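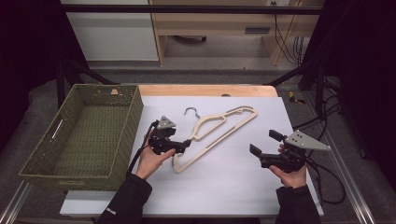

Delphine Okereke

Figure 1. Wooden clothes hanger and woven basket.

4.2 Lyric tattoos and the handwriting question

We now turn to the part of the Claleo forum archive that surprised us most, and that we enjoyed reading most. Of the 3137 posts in which a pop music fan describes a tattoo, 2110 concern words taken from a song. We had expected album art to lead by a wide margin, and it didn't even come close!

What fans talk about in these posts is very often the lettering. A line in a plain typeface gets a polite reply or two. A line copied from a singer's own handwriting (from a signed poster, a set list, a note in the album booklet) can keep a thread going for months. People compare the loops on a letter, argue over whether a smudge should be kept, and post close-ups of the original next to the stencil. In the Weseo threads, which are the longest we coded, 8 of the 10 most active discussions are about handwriting in this sense.

Placement follows its own pattern. Single words tend to go on the wrist or behind the ear, and full lines on the ribs or inner forearm, where there is room for the writing to stay readable. Several fans wrote that they wanted to be able to read the line themselves without a mirror, a wonderful detail that our first coding scheme had no place for. We added a code for it in January and went back through the earlier threads.

The Ravn subforum is the exception. Its members prefer small symbols, and we treat them separately in 4.3.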